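Mendbridge releases Ralska 7, planning software for robots that handle cloth

March 6, 2021

Mendbridge has released version 7 of Ralska, its software for planning and controlling robot arms that fold, stack and move cloth. The new version is available to existing licence holders from today and to new customers from June.

Ralska takes in views from one or more cameras, works out where the edges and folds of a piece of cloth are, and plans a series of grasps for a two-fingered gripper. Earlier versions needed a plain work surface in a single colour. Version 7 removes that requirement. It can separate a folded item from a printed or striped background, including one made of cloth itself, and will plan a grasp on the item without taking hold of whatever lies underneath.

The change came out of two years of work on the perception part of the software, led by Hajnalka Bárány at the company's Borbély office. The old method looked for differences in colour between the cloth and the table. The new one looks mainly at depth and at the shape of folded edges, and uses colour only as a second check.

"A bed is a hard place to work," said Bárány. "The surface gives when you press on it, the cover has its own creases and it is often printed with pictures. Our old software would find an edge in the pattern and try to pick it up. We spent a long time teaching it to leave the pattern alone."

The perception model in Ralska 7 was trained on 1581 recordings made in ordinary bedrooms with hand-held grippers. People worked at their own beds with their own linen and clothes, in whatever light there was. Of these recordings, 207 were kept back from training and used only for testing. 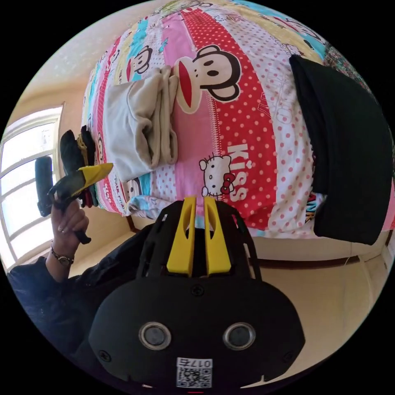 Mendbridge News, Issue 41, page 3

Beds with folded items, pillows and piles of clothing on a patterned cover make up a large part of the test set. Bright windows are also common in it. Ralska 7 adjusts for strong daylight from one side, which in version 6 could cause the planner to lose the edge of pale fabric and stop.

The planner itself has been rewritten. It now keeps several possible grasps in memory and ranks them again each time a new view arrives, so that an arm does not have to return to its starting position when the first choice turns out to be poor. If no grasp scores above the limit set by the operator, the arm holds still and the software reports the reason in plain text. Operators asked for this more often than for any other feature.

Sajib Howlader, who leads the control team, said the aim was to make the software easier to trust on a working line. "When an arm stops, the person standing next to it wants to know why. Before, they got an error code and had to look it up. Now they get a sentence."

Version 7 also includes a replay tool. Engineers can load a recording, step through it and see which grasp the planner would have chosen at each point, next to the one the person made. The tool runs on an ordinary desktop computer and does not need an arm to be connected. Replay files can be exported and shared between sites – a change from version 6, where they were tied to one machine.

Prendent, which makes sorting and folding equipment for commercial laundries, has been using a test release since the autumn. "We had nearly given up on mixed loads with printed bedding," said Deisy Carhuamaca, head of engineering at Prendent. "We still send some items to be done by hand, mostly fitted sheets, but the printed covers now go through with the rest."

Fitted sheets and items with long straps are not supported in this version. Mendbridge plans to add both in a later update and has not set a date for it.

Existing customers can install Ralska 7 over version 6 without changing their camera mounts or gripper settings. Saved plans from version 6 will open in the new version, though plans that use the old colour threshold will need to be checked once before they are run. Support for version 5 ends in June.

"Most of our customers have small teams and do not want to spend a week on an upgrade," said Benedek Kerekes, managing director of Mendbridge. "We tested the installer on every set-up we had a record of."

About Mendbridge

Mendbridge writes perception, planning and control software for robots that work with soft materials. Its customers include laundries, linen hire firms and makers of textile handling equipment. The Ralska product line is developed at its Borbély office.

Press contact: Kornél Takács, Mendbridge press office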